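Overview | Checklists | Test Sites | Downloads | Contact
Checklists > Household Chores > Packing and Bagging
October, posted by the Ondesden bench desk

Pre-run inspection: bagging task, two hand-held grippers

Use before each block of demonstrations. Mark P (pass), F (fail) or N/A. Comments are from the last block at the Ibarra site.

1. Work surface level and wiped. P.
2. Jaw pads free of grit and glue. P. Left pad replaced at 800 cycles, per the Monis schedule.
3. Jaws close fully with no load. P.
4. Cable slack allows full reach at the far side of the table. P. Check again with the arm extended.
5. Cables clear of the operator's feet. F on first check, P after rerouting. Do not start on an F.
6. Marker plates tight and unscratched. P.
7. Bag laid flat, handles placed at random. P. Do not tidy the handles. A home user will not.
8. Stop command tested by voice and by pedal. P.

Comment on item 7: the soft bag remains the hard part of this chore. A rigid bin has a fixed opening. A canvas mouth sags, folds under the box and moves when touched. 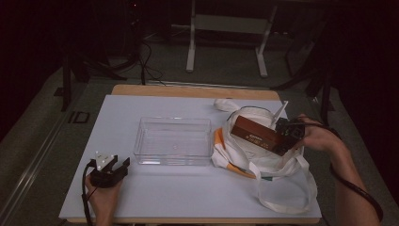 Box held in the right gripper at the mouth of the tote; left gripper open.

Results, Brornetti arm, policy trained on the demonstrations: 80 trials, 19 failures. Most failures were a box corner caught on the bag rim. The arm kept pushing, and the bag slid with it. A person feels the drag and lifts. The arm has no wrist force sensing and did not.

9. Force limit set and logged before autonomous runs. F. Limit was left at the shop default. Corrected.
10. Pinch zone marked on the table. N/A for hand-held work, required for the arm.
11. Box weight recorded. P.
12. Session log saved and cycle counter read. P, 820 at close.

Assessment: ready for supervised bagging of small rigid boxes. Not ready for unattended use in a kitchen or at a packing bench. Glass, eggs and anything with a loose lid are outside this checklist.

Open action: repeat item 9 after the next software update and attach the log.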